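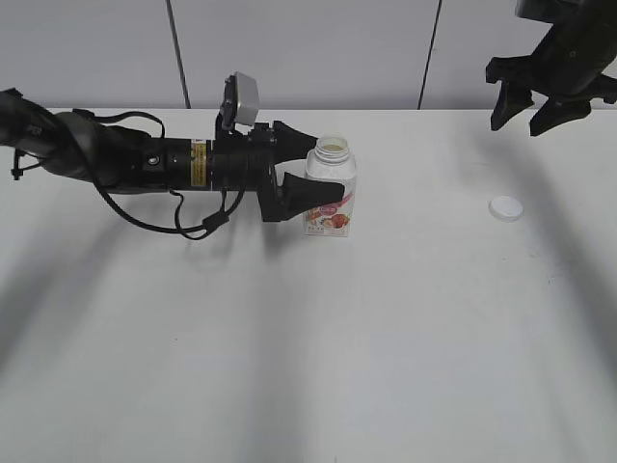 Nerkard opens refill program for household cleaning products in 15 shops

Jendow, 2023-01-05

Nerkard, the maker of household cleaning products, announces today the start of its refill program in Jendow and in the towns near it. From this month, customers can bring their empty Nerkard bottles to one of 15 participating shops and fill them again with dish liquid, hand soap, laundry liquid or all-purpose cleaner. The price of a refill is lower than the price of a new bottle of the same size.

The program was tested in November in one shop, the Borkirier store on the market square. During this month the store sold 1,602 refills. This result was higher than the company expected, and it was decided to continue with more shops already in the first weeks of the new year.

How the refill works

In each shop there is a refill station, placed normally near the cleaning products. The customer chooses the product, puts the bottle under the tap and presses the button until the bottle is full. The station prints a label with the name of the product, the list of ingredients, the safety information and the price. This label must be put on the bottle before going to the cashier, also when the old label is still in good condition. The reason is that the recipe can change from time to time, and the information on the bottle must always agree with what is inside.

Bottles should be rinsed with warm water and be fully dry before they are filled. A little water left in the bottle makes the soap thinner and it will keep for a shorter time. Customers who forgot their bottle can buy an empty one at the station and use it again as many times as they like.

For safety, it is asked not to use bottles which contained food or drinks before. Staff in the shops have the right to refuse such bottles, and also bottles that are cracked or have no working cap. Children may use the station only together with an adult.

Products in the program

At the start seven products are available. These are two dish liquids (lemon and unscented), two hand soaps (lavender and unscented), one laundry liquid for colors, one laundry liquid for wool and delicate clothes, and the all-purpose cleaner. Smaller shops do not have space for all of them. In these shops the customer will find at least the unscented dish liquid, the unscented hand soap and the laundry liquid for colors.

The bathroom cleaner and the descaler are not part of the program. Both contain acid, and Nerkard prefers to sell them only in the original closed packaging with a child-safe cap. Also the dishwasher powder will stay in its cardboard box as before.

The products in the refill stations have the same recipe as the products sold in bottles. They are delivered to the shops in large containers, which go back to the Nerkard plant when they are empty. There they are washed, inspected and filled again. Every container has a batch number, and this number is printed also on the label which the customer takes home. In case of a question or a complaint, please keep this label.

Partners

The shops are run by two partners. Borkirier takes part with its larger stores, and Ibarra with its neighborhood shops. Ibarra has sold loose goods like rice, lentils and nuts for several years, so many of its customers are used to bringing their own containers. The stations belong to Nerkard, which is also responsible for their cleaning and repair. Shop employees received a short training in December on how to change a container, how to clean the tap and what to do when something is spilled.

"We had heard from our customers for a long time that they do not like to throw away a good bottle," says a statement from the company. "In the test month we also learned some things which we did not think of. The first tap was too low for the big laundry bottle, and many people asked for a place to put down their bag. Both points are corrected in the new stations."

Another change after the test concerns the speed of the pump. In the first version the dish liquid made a lot of foam and the customer had to wait before the bottle could be filled to the top. The pump now runs slower at the end of the filling. It takes a few seconds more, but the bottle does not overflow.

Starter offer

During the opening period, each of the shops will give an empty bottle without charge to the first 199 customers who buy a refill. The bottle is given once per household. The offer cannot be combined with other discounts and it ends when the bottles of the shop are finished. Points of the Borkirier customer card can be collected on refills in the same way as on other products.

Next steps

Nerkard will look at the sales and at the comments of customers during the spring and decide after that whether to add more shops. A refill station for offices, schools and small hotels is in preparation, with larger containers and delivery to the door. The date for this is not fixed yet. Shops which are interested in having a station are invited to contact the company already now. They need a free space near a wall, an electric outlet and a floor which can be cleaned easily.

The list of participating shops, with opening hours and the products available in each, can be found on the Nerkard website and on posters at the entrance of the stores.

About Nerkard

Nerkard develops and produces cleaning products for home and laundry. The office and the plant are both located in Jendow. The products are sold in supermarkets, drugstores and independent shops.

Contact for press

Nerkard, Communication Department, Jendow

Product samples and a visit to a refill station can be arranged on request.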